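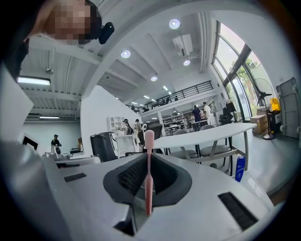

# Fluvier hand-held gripper trials, bristle insert set

Recordings and notes from a comparison of two inserts for the Fluvier hand-held gripper, made at the Cledthorpe site in April. The question was a narrow one: does a bristle-lined insert hold thin, smooth, upright objects better than the flat rubber one we had been using, and does it make the wrist camera's view any worse?

The set is released so that other groups can check our numbers before they buy or build inserts of their own. It is small, and it was not made with policy training in mind, although you can use it for that if you want to.

## Contents

- 500 trials in the main set, split evenly between the two inserts
- 263 of them with a second view from a head-worn camera
- 18 object types, nearly all long and thin (brush handles, pens, spoons, dowels, tent pegs)
- one calibration folder per recording day
- `trials.csv`, one row per trial

The head-worn view was added part way through, so it is missing from all the early trials. If you need both views, filter on `head_cam = 1`.

## Folder layout

```
fluvier-bristle/
 calib/
 wrist/
 head/
 width/
 trials.csv
 CHANGES.md
```

`wrist/` holds the fisheye video as recorded, with the dark border left in. `head/` holds the second view. `width/` holds finger opening against time, one text file per trial.

## Columns in trials.csv

| Column | Meaning |
|---|---|
| `trial_id` | matches the file names in `wrist/`, `head/` and `width/` |
| `insert` | `bristle` or `rubber` |
| `object` | short name from the object list |
| `start_pose` | `upright`, `flat` or `leaning` |
| `head_cam` | 1 if there is a head view |
| `result` | `held`, `slipped`, `dropped` or `void` |
| `note` | free text, often blank |

`void` means the trial should be left out of any count. Usually the operator started before the width log did. We kept the video anyway.

## How a trial was run

1. Put the object in its start pose.
2. Start the width log, then the video.
3. Close on the object, lift, and hold at chest height.
4. Turn the wrist a quarter turn each way.
5. Put the object down and stop both recordings.

`held` means the object stayed put through step 4. `slipped` means it moved in the grip but did not fall. The line between those two was judged by eye, and we disagreed with ourselves on a few when we went back over them. Those rows have `relabelled` in the note column.

## What we found

The bristle insert was clearly better on round handles that start upright. The bristles give way around the handle and the operator does not need to line up as carefully. On flat objects there was little in it, and on anything heavy the rubber insert won - the bristles fold over and the object sags.

Glossy plastic handles were the worst case for rubber and the best case for bristle. If your work is mostly bathroom or kitchen items of that sort, the insert is worth trying.

The view is a mixed result. With the bristle insert fitted, the lower part of the wrist image is taken up by the gripper body and the brush slot, and short objects can sink far enough into the bristles to be lost from view. Tall ones stay visible above the rim. We tried tilting the camera mount up by one notch, which helped with short objects but lost the fingertips when they were fully open. The main set uses the original angle throughout.

## Camera and controller notes

- Exposure is on auto. Trials facing the tall windows come out darker on the gripper side.
- The Resero controller board writes the width log. The older Padilla board was tried first and dropped samples when the fingers moved fast, so none of its logs are in this release.
- Video and width log are lined up using a full open-and-close at the start of each file. Don't trim it off before you have aligned them.
- Width is in tenths of a millimetre. A reading of 600 is fully open.

## Known problems

- Bristles wear. The insert was swapped once, on a Thursday, and the trials just before the swap have a looser grip than the rest. They are marked `worn` in the note column.
- Two object names were mixed up in the first version of the CSV (`spoon_long` and `spoon_serving`). Fixed, see `CHANGES.md`.
- Recording took place in a large open room with other people working in it. Faces are pixelated in both views, but the automatic pass can miss small figures in the distance. Please report any you find, giving the trial ID and a time in the video.
- There is no force data. The gripper has no sensor for it.

## Using the set

Free for research and teaching. Please don't try to identify anyone in the video, and keep the pixelation in place if you pass copies on. Insert drawings are kept separately from the recordings and will be added once the slot width has been settled - the present one is too tight for the thicker dowels.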